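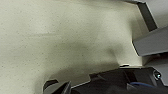
Raker gripper drops out mid-close when wrist rolled - trial unit

Home Products Trials Support My tickets Log out

Opened 16 Feb 2022
Status: open, waiting on Cundeo
Product: Raker gripper kit, trial hire
Software: Fiadzo (came with kit), Zisine dish routine on top
Priority: high please, hire period is running

Problem

Gripper loses its position partway through a close. Fingers stop where they are, Fiadzo throws "finger position lost", arm carries on with the move as if it has something in its grip. Which it doesn't. Only happens with the wrist rolled over past a certain point. Wrist level, fine all day.

We're trialling the kit for clearing and loading dishes in a small staff kitchen. Sink, bench, dishwasher, nothing fancy. The whole point of the hire was to see if Raker can take a mug off the bench and get it into the bottom rack without someone standing over it. At present someone is standing over it.

What I expected: close, hold, lift. Or if it can't hold, stop the arm.
What I get: half close, error, arm wanders off to the rack with nothing.

Second problem is in there as well - the arm should not keep going after that error. Will raise seperately if you want but they're the same morning and the same logs.

Setup as it stands

Kit fitted per the quick start sheet. Black mount, grey fingers, blue lead left as it came out of the box. Haven't modified anything. Haven't had the housing apart before today. Payload is cups and side plates, well under what the sheet says. Force limit on default. Fiadzo updated on the day it arrived, hasn't asked since.

Kitchen power, no extension lead. Tried a different outlet. Same.

Log

Step 1. Cold start, wrist level, nothing in the fingers. Open and close on repeat from the Fiadzo panel. No errors. Left it going while I made a coffee. Still no errors.

Step 2. Same thing, wrist rolled a quarter turn. Failed on the first close. Cleared it, failed again, cleared it, worked, failed. No pattern I can see in how far the fingers get before it gives up.

Step 3. Rolled the other way. Works. So one direction only. Thought it was the floor being uneven or something silly but no, the arm is level, checked the stand with a proper level.

Step 4. Wiggled the wiring at the wrist by hand, power on, arm parked, fingers open. (Yes I know. Stop button in the other hand.) Touching the blue lead where it goes across the finger brings the error up. Touching anything else does nothing. Let go and it clears after a reset.

Step 5. Power off, had a proper look. The blue lead runs up the lower face of the mount, in front of the silver ring, then over the finger and away. There's no clip or guide on it that I can find. The diagram on your quick start sheet stops at the mount and doesn't show where the lead is meant to go after that. Is there supposed to be a clip? Nothing left over in the box or the bags. Went through the packing twice.

Step 6. Screws. Both of the ones on the top of the mount are tight. No torque figure on the sheet so I've gone by feel. If there's a number, please send it. Not going any tighter on what looks like printed plastic without being told to.

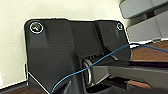

Step 7. Tried holding the lead off the fingers with a bit of tape, loose enough to let it move. Rolled the bad way. Better. Not fixed. Ran a good while with no error then dropped out once. Took the tape off again because it started to lift and I don't want it ending up in the works.

Step 8. Fiadzo recalibrate. Passed. No change. It passes every time, incidentally, including straight after a dropout with the wrist still rolled, which makes me wonder what it's checking.

Step 9. Dropped the close speed to 20 per cent. Fewer dropouts but they still come. Put it back to default.

Step 10. Turned off Zisine altogether and drove it by hand from the panel. Same fault. So not the dish routine. I'd assumed it was Zisine for most of yesterday, apologies to whoever got my other email.

Reply from Cundeo support (pasted from email so it's all in one place)

Thanks for the detailed notes. Your symptoms are consistent with strain on the lead at full roll. Please confirm there's slack at the wrist with the gripper rolled fully in the failing direction. Please also set the retry window in Fiadzo (Settings, Gripper, Advanced) to 1000 ms and repeat your test. Do not open the gripper housing while the unit is on hire. Can you also tell us whether the arm halts or continues after the error?

My answers

Slack - not really. With it rolled the bad way it goes snug across the finger. Rolled the good way there's plenty. I'd call that the fault, or most of it, but you know the kit.

Retry window - done, was set to 2 out of the box. Two what? The field has no units on it. If the default is two milliseconds and you want 1000 then fair enough that's a big change. If the default is two seconds and you've just had me make it shorter then I don't understand. Please advise, and please put units on the field.

Ran it again with 1000. Error takes longer to show up. Fingers still stop. So it's just quieter about it, and the arm gets further along before anyone knows. Worse for us, if anything. Set it back.

Arm continues. As per first post. Every time.

Housing - not opened, won't be.

Tests in the actual kitchen

Everything above was done with nothing in the fingers. Did a short run on the real job after lunch, watching it, Zisine back on, low speed.

Arm comes in low along the front of the cupboards, appliance door open and rack out. That approach is Zisine's choice, I didn't teach it that. Coming in low like that seems to be what puts the wrist into the bad roll. If I force it to come in from above (there's a tick box, "high approach") it's fine, but then it wants room over the rack that it hasn't always got.

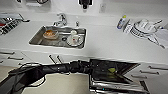

Stopped the run after the second dropout, no point breaking someone's mug. Nothing damaged so far. Logs exported from Fiadzo and attached to the ticket, both files, the big one is the dish run.

High approach works as a stopgap for things on the bench. Not for the sink. Tap's in the way of the wrist if it comes straight down near the back, and it refuses the move (correctly, good on it). So for sink pickups we're stuck with the approach that breaks it. Cups on the bench only until this is sorted, which is half a trial.

Other things noticed while I was at it, lower priority:

- Fiadzo panel shows the gripper as "closed" after a dropout. It's not closed. It's wherever it stopped.
- The error clears itself if you switch tabs. Shouldn't.
- Reset from the panel opens the fingers straight away, no warning, no prompt. If it had been holding something over the floor that'd be on the floor.
- Help link in Zisine goes to a page about a different product.
- Quick start sheet says the stop button latches. Ours does, no complaint, just confirming becuase you asked on the phone.

What I'd like from you

1. A clip or guide for the blue lead, or a drawing of the correct routing if I've got it wrong. Or a longer lead.
2. Screw torque for the mount.
3. Units on the retry window, and what it should be.
4. A setting to halt the arm on "finger position lost". If there's one already, tell me where, I've been through every menu. This is the one that'd stop us buying it. A lead can be fixed. An arm that carries on with an empty hand can't be left alone in a staff kitchen.
5. Hire days added back on for the time we've lost.

Not after a refund. When it's behaving it's a decent bit of gear, quiet, and it picks up a mug nicer than the last one we tried. Grip on the side plates is good too. Happy to go through it over the phone or a screen share, mornings are best. Kit is parked, wrist level, powered off at the wall, and I've left a note on it.

Update, same day

Call back from Cundeo. Replacement lead with a guide being posted, they reckon I can fit it without touching the housing. No torque figure yet. Halt-on-error "is on the list". Asked which list and for when, was told August. That's well past the end of our hire so please leave item 4 open and don't close the ticket when the lead turns up.

Will rerun steps 1 to 3 once it's fitted and post the logs.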